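Udville车间的双臂拆装单元换上新料位布局，停机检修时间大幅缩短

在Udville，Jestelach公司的小型电子件装配车间这个十一月有件让大家高兴的事：那台双臂装配单元终于不再三天两头闹脾气了！负责设备的工程师Raed Abou Jaoude带着班组，把整个单元的料位、手爪和日常点检流程重新理了一遍，单元已经连续跑完664个循环，中间没有叫过一次人工复位。

先说这台单元是干什么的。它的任务听起来很朴素：从周围的料盒里取出小电路板、带插头的线、线束之类的零件，送到中间的金属盘里配成一套，交给下一道工序。做过这种活的人都知道，硬的零件好抓，软的线最磨人。一根双绞线每次躺下来的样子都不一样，插头朝哪边也没个准，手爪稍微偏一点，夹到的就是线皮，到了盘子上方一松手，插头又弹到别处去了。

改造之前，料盒的位置是跟着班次走的。早班觉得线盒靠外顺手，晚班又喜欢把它往里推，机器人那边的示教点却还停在最初的那一套。结果就是每次换班，前半个小时基本在微调。Raed翻了过去的停机记录，发现其中有70次写的是“抓取失败”，可真正跟手爪有关的并不多，大部分是料盒挪了地方。他当时就在交接班会上说：“咱们别急着改程序，先把桌子收拾明白。”

于是第一步就是定位。不锈钢盘放在桌子中间，骑着两块台板的接缝，黄色料盒分列左右两侧，左边两只，右边两只，上下紧挨着摆。接缝成了现成的基准线，摆盘的时候拿它比一下就行，不用再掏卷尺。每一类零件有固定的料盒，圆形的红色电路板归电路板，带小插头的短线归短线，线束另放。换料时先清空再补，不允许把两种线混着倒进去。这条规矩刚定下来的时候有人嫌麻烦，跑了几天以后就没人提了，因为找线的时间确实省了下来。

第二步是手爪。两条机械臂用的都是黑色的平行双指手爪，指面磨损以后夹细线会打滑。班组把检查指面放进了每天开机前的点检：手指合拢，对着光看缝隙是否均匀，再夹一根废线轻轻拽一拽，拽得动就换指垫。指垫由供应商Dondard提供，一副换下来用不了几分钟，关键是换完要重新做一次零位校准，把两指全开、全闭各走一遍，确认控制器读数与实际开口一致。以前有人图快跳过这一步，下一班抓电路板时就会夹得太紧，板边的插座最怕这个。

第三步是腕部相机。亮面的黄色塑料料盒和抛光的金属盘都反光，顶灯一开，盘底和盒壁上全是白斑，识别程序有时会把光斑认成零件。Raed没有去换料盒，他把顶灯调暗了一档，又把曝光重新标定了一遍，每只料盒单独存一组参数，相机走到哪只盒子上方就调哪一组。镜头每班擦一次，用无尘布，不喷清洁剂。他还特意让大家保留了几处难看的角度作为测试位，每次改完参数，先到这几个地方试，过了再上线。

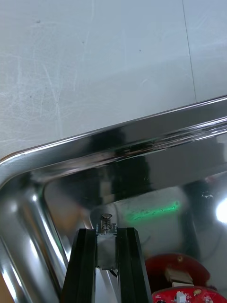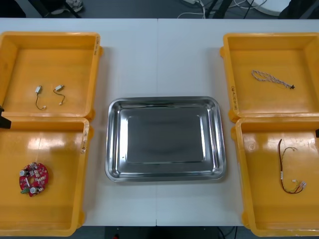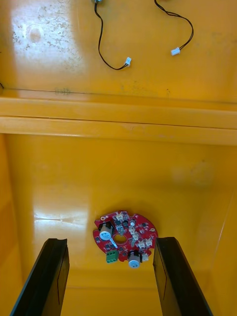
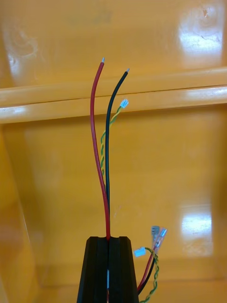 桌面全景与腕部视角，Jestelach，Udville车间

抓线的动作也改了。原来的程序是从正上方直下直上，图个干脆，可线一长就容易甩。新的做法是夹住以后先慢慢提起一小段，停一下，等线不晃了再平移。这一停让单个循环变长了3秒，有人一开始心疼节拍，可算总账是赚的：少一次掉线，就少一次全线等人。车间现在的说法是“慢三秒，少跑一趟”，已经有人把它写在白板上了。

停机检修方面的变化更让人兴奋。过去一次常规检修要拆护罩、找工具、对点位，七零八碎加在一起往往占掉大半个上午。现在工具按步骤挂在单元旁边的板子上，点检表压缩到18项，从电缆有没有磨到桌沿，到急停按钮是否复位，一项一项打勾，一个熟练的操作工在早班开线前就能做完。电缆这一项是后来加的，起因是有一回桌下的线被椅子腿压住，机械臂走到远端时报了通信故障，查了好久才查到地上去。

晚班的几位操作工对这套流程评价很高，尤其喜欢“留纸条”的办法：凡是动过示教点的，必须在单元侧面的夹板上写明动了哪个点、往哪个方向、为什么动。下一班的人看一眼就心里有数，不用再打电话把人从家里叫起来问。Raed自己也爱看这些纸条，他说里面藏着不少好主意，比如给双绞线单独加一个“轻夹”档位，就是夜里一位操作工先写在纸条上的，试了两晚之后正式进了程序。

当然还有没啃下来的地方。线束仍然是最难的一类，几根线交叠在一起时，手爪有时会连带提起旁边的一根，目前靠提起后的一次拍照复核来拦截，发现多夹就放回去重来。班组正在试一种更窄的指尖，打算先在左臂上装一副，跟右臂对着跑一段时间，看看数据再决定要不要两边都换。指尖的样件已经到了车间，安装孔位跟现有手爪通用，不需要另做转接板。

另外，Raed正在把这套点检表整理成可以打印的版本，准备给车间另一头的单臂单元也用上。那台设备年纪更大，料盒尺寸也不一样，表里有几项得重写，相机参数要从头标定。班组计划在下次换型时顺便把它停下来，先做料位定位，再做手爪零位，顺序跟这一次相同。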